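Skinis says its collectible figure line for the fantasy game Ondetell will return in June, four months after the first batch sold out. Mon 22 January brought the announcement, a short post with no prices and one promise: this time there will be "plenty for everyone."

Fans have heard that before. The first run was 2000 figures, and around 300 of them were on resale sites by the weekend, some at triple the store price. Skinis has not said how big the new run is.

"Give us a number or don't bother," said Fadi Jaber, who runs a fan site for the game. Company spokesperson Hayley Cheetham said only that stock would be "much healthier."

The in-game bonus is also vague. Each figure unlocks a costume, but the post doesn't say whether those costumes will be sold separately later, as happened with the last set.

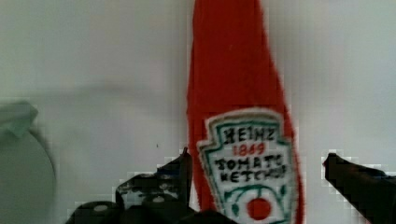 Can you preorder the new figures yet?
Preorders are closed for now, and Skinis hasn't given a date for opening them.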